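Looking after Jirida

Wed 24 June

I promised a few of you a post about how we keep Jirida going, and then the garden got away from me, so thank you for being patient. Jirida is our two-armed laundry robot, and Ayana Weldu and I have had her (I gave up on "it" by October) long enough to have settled into habits.

Mornings start with the grippers, always. I wipe the black fingers down with a cloth, then go over the screws on the white brackets with a hand driver. You would be surprised how much a screw can wander after a day of pulling heavy towels — I certainly was, the week the left bracket started to droop and I spent two evenings blaming the software. Then I follow the cables back with my fingers, feeling for anything pinched. The log says 2,544 pickups since the last finger change, and Ayana likes to swap them well before 3,000, so I have a new pair waiting in the drawer.

After that comes the part I enjoy most, lining her up with the washer. We put the basket right at the opening, square to the machine, and run the arms through their slow routine with a couple of easy pieces in the drum. Red is my favorite for this, as it stands out so nicely against the steel.

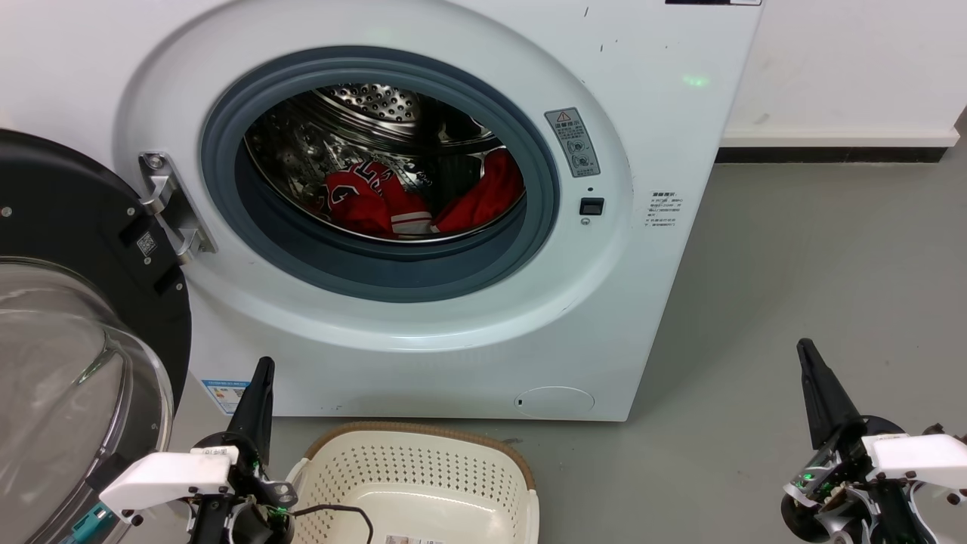

Door wide open, both grippers by the basket, and two red pieces in the drum.

The little square code by the door hinge matters more than its size suggests. Jirida uses it to work out where the door is, and a smear of detergent is enough to throw her off, so it gets a wipe too. When I skipped it once, she reached 18 millimeters wide of the door and gave the cabinet a good knock. Poor thing!

Next on my list is the right wrist, which has started to hum when it turns. Ayana thinks it's the bearing and I think it's the belt, and we'll open it up on Saturday with a pot of coffee and find out.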